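Marmalade, batch four, and a bit of a moan

Quick one tonight, kettle's on and I've got jars everywhere. Fourth go at marmalade this year. Yes I know it's May, the oranges were in the freezer. Froze them whole, straight from the bag, didn't wash them first which was daft.

So. Batch one was soup. Batch two set like a brick, we had to chisel it. Batch three was fine but I gave most of it away before writing anything down, so no idea what I did. This time I kept notes, on the back of a Teltham seed packet, which then got wet.

What I can read of it: fruit simmered whole until a skewer went in easy, left overnight, cut up in the morning. Pips and pith tied in muslin. Sugar warmed in the oven. Boiled hard for 38 minutes, way longer than the book says, but frozen fruit seems to want it. Or my hob is rubbish. Probaly the hob. 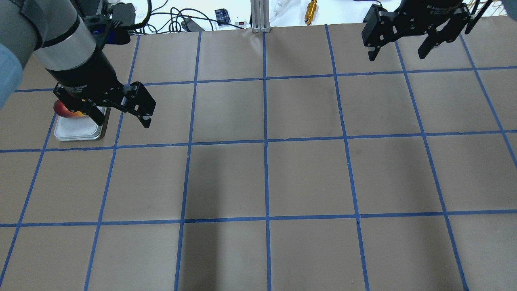 Kenneth Ambrosio thinks I'm boiling too long full stop, and left a comment on the last post to say so: you lose the sharpness after 25 or so, Kenneth says, and a squeeze more lemon would get you the set without cooking it to death. Fair enough. I did put in 2 lemons, but they were small sad ones from the back of the fridge.

Also used the De Smet pan for the first time. Wide, heavy, cost too much. Nothing caught on the bottom, so I'm calling it money well spent and not discussing it further.

Wrinkle test: cold saucer, blob, wait, push. First one ran. Second one sort of shuddered. Third one wrinkled properly and I shouted loud enough that next door's dog started up.

Colour is darker than I'd like. Taste is lovely, bitter at the back. Peel a bit chunky becuase I got bored cutting.
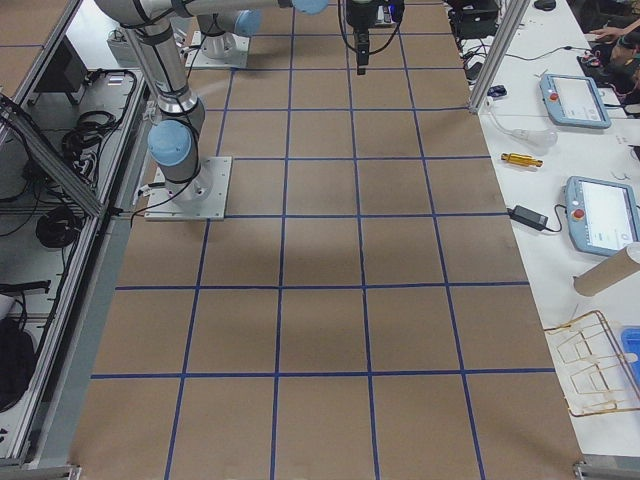 Next time

Thinner peel. More lemon, see above. Wash the fruit BEFORE freezing. Naa Osei wants a jar with ginger in, so half the batch will go that way, chopped stem ginger in right at the end I think. Lids need replacing too, the old ones smell of pickle. Going to order some on Wednesday if I remember.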